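Stikport Household Words
A word list and recording set of everyday kitchen and table talk

README, revised 14th June

What you'll find in this folder

Stikport is a collection of the words people use at home for ordinary things: cups, cloths, the heel of a loaf, the drawer where the string and dead batteries go. It started as a list on the back of a calendar in Fodthorpe and grew into 700 entries, each with a spelling, a meaning, at least one sentence of real use, and a note on where it was heard. 200 of the entries also have a sound clip.

I love this stuff. Ask people what they call the end slice of bread and you can lose a whole afternoon, happily! The same street will give you "heel," "crust," "knocker" and "nub," and everyone is sure the other three are wrong.

Files

entries.csv – the main table, one word per row
sentences.csv – example sentences, linked to entries by the id column
clips – folder of short WAV files, named by entry id
sources.txt – the older written lists we drew on
changes.txt – what moved, merged or got fixed in each version

Columns in entries.csv

id – a short code that never changes, even when the spelling does
word – the headword, in the spelling most speakers chose
other_spellings – separated by semicolons
meaning – plain English, one or two sentences
room – kitchen, table, pantry, porch or other
heard_in – Fodthorpe, Flalano or both
age_group – under 30, 30 to 60, over 60, or mixed
first_noted – the year of the earliest record we have
status – current, fading or remembered only

A blank cell means we don't know. Please don't read it as "no."

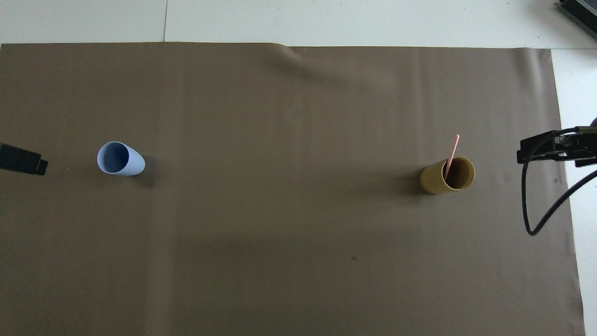
Where the words come from

The oldest layer is the Krawczyk list, typed in 1973 and kept in a ring binder ever since. It runs to 21 pages, with corrections in two colors of ink, and it is a joy. Whoever made the corrections had strong feelings about the difference between a "dipper" and a "ladle" (a dipper goes in the water bucket, a ladle goes in the soup, and woe to anyone who mixes them up). We kept those notes word for word in the comments field.

The rest came from talking with people at home, mostly over coffee. Speakers could skip any question, and they could ask us to drop a word later. A few did, mostly family nicknames for relatives, and those rows are gone from every version.

The Flalano material is newer and thinner. It has wonderful words for leftovers, though. "Morrow pot" is my favorite in the whole set: whatever is saved from supper and meant for lunch, no matter what it's kept in.

How spelling was settled

Most of these words had never been written down by the people who say them. We asked each speaker to spell the word before showing our own guess. Where speakers disagreed, the most common spelling became the headword and the others went into other_spellings. Ties went to the Krawczyk list if it had the word at all.

Capital letters are used only for words that come from a place or family name. Hyphens were mostly dropped, but "sit-by" kept its hyphen after three separate people insisted on it. (A sit-by is the small plate you park your spoon on.)
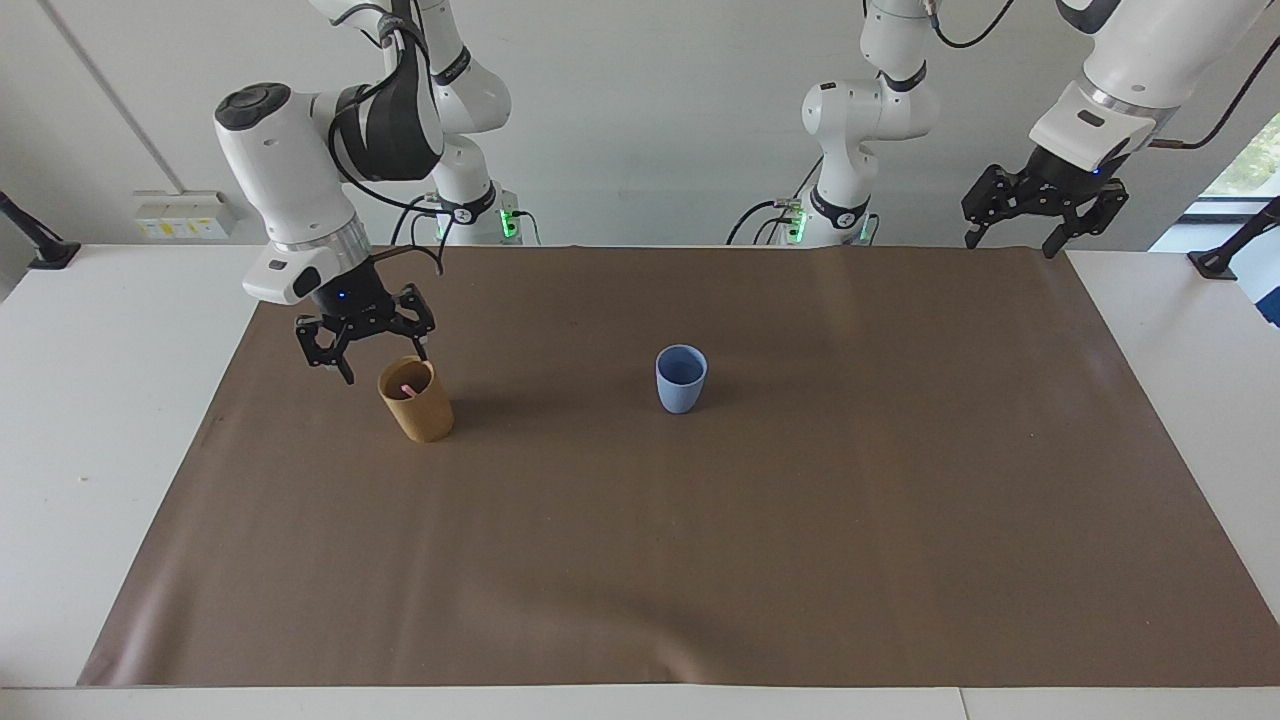
Two white arms over a brown mat on a white table.

Good uses for the list

Teachers have used it for lessons on word families, and it works well as a starting point for asking grandparents questions. It's also handy for anyone writing dialogue set in this area, or for testing spelling tools on words they've never met. If you find another use, I'd be thrilled to hear it.

Things to watch out for

Fodthorpe has far more rows than Flalano, so a word marked Fodthorpe only may well be used in both towns. Older speakers had more time to talk to us, and it shows. The under 30 group is small enough that you shouldn't draw conclusions from it.

The status column is a judgment call. "Fading" means at least one speaker said they hadn't heard the word lately, and people disagree on this more than on anything else in the set.

Sound quality varies. Some clips have a kettle or a radio behind the voice – roughly a third, at a guess. We left them as they were, apart from trimming silence at each end.

Known problems

The two rows for "slop cloth" should be merged, but the meanings don't quite match.
Some sentences in the pantry group lost their apostrophes.
Clips added in January are quieter than the rest.

Adding a word

Send the word, what it means, where you heard it, and a sentence in which somebody would say it. Don't tidy the sentence up! A rough one that sounds like your aunt is worth far more to us than a neat one. New words go into the next version with an id of their own, and changes.txt will list them.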